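Workshop notebook, Staltley
2 January 2025

Hide glue and the Markden chair job, continued from the last page.

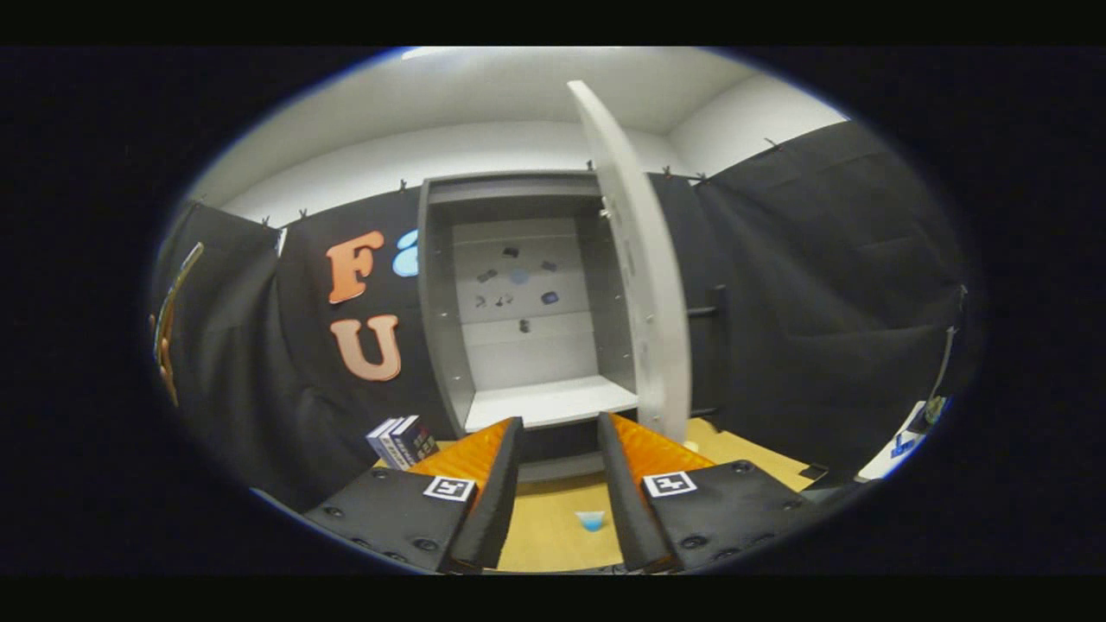 Came in early to look at the test joints before the heat had been on long. The shop was at 9 C when I unlocked. Most of the joints were glued up before the break and have been sitting under a sheet at the back bench since then.

Quick recap for Leszek, who missed the start. The chairs have loose rungs on nearly every leg. Somebody before us used white glue on top of the old hide glue, and neither one is holding. Olga wants everything back to hide glue so the next person can take the chairs apart without breaking them. I agree, but I wanted to know how much working time we have in a cold room before promising it to the client.

Samples are ash dowel into beech block, hole reamed by hand, same slightly snug fit on all of them. Glue is the Cetberg pearl, soaked overnight and heated in the double pot. Five joints with plain glue, closed as soon as I could get them together. Then a second set with a pinch of urea in the glue, left open for a minute before closing.

Results so far. The plain set grabbed fast. Two of them gelled before the dowel reached the bottom of the hole and I had to drive them with the mallet. Those two came apart under hand twisting this morning. The other three I could not move. The urea set all went home with hand pressure and none of them twisted. There is a softer squeeze-out on those, still a little rubbery at the shoulder on one. I want to leave that one alone until Emiliano is back and can look at it.

Warming the parts matters more than I wrote last time. Dalva's habit of leaving the rungs on the radiator before assembly is the right one and we should all do it. I tried the hot air gun on one block and got it too hot on one side. Faint scorch at the edge of the hole. Use the radiator.

Old glue removal: warm water on a rag wrapped around the tenon, wait, then scrape with the dull card scraper. The hide glue comes off as brown jelly. The white glue goes cloudy and has to be picked at. Vinegar helped on the white glue, slowly. Do not soak the tenons in a jar. I did that with one rung and it swelled enough that it would not go back in the block until it had dried out on the shelf.

Pot notes. The thermostat on the old pot overshoots. Water bath was well past where I had it set, and the glue on top had a skin and smelled off, so I threw the batch out. Made a smaller one in the Vasconcelos pot and it held steady - use that one for now. Edileuza says she can swap the thermostat in February if the part comes. Please put a tag on the old pot until then.

Still to do:
Pull the urea set apart with the lever rig, once Emiliano has seen it.
Mix a batch with less urea and repeat on two blocks.
Number the chair rungs in pencil before any more come out. Chair four has two rungs that look the same and are not.
Order more pearl glue. The tub is down to the last scoop or two.
Ask Olga if the client wants the tack holes on the seat rails filled or left.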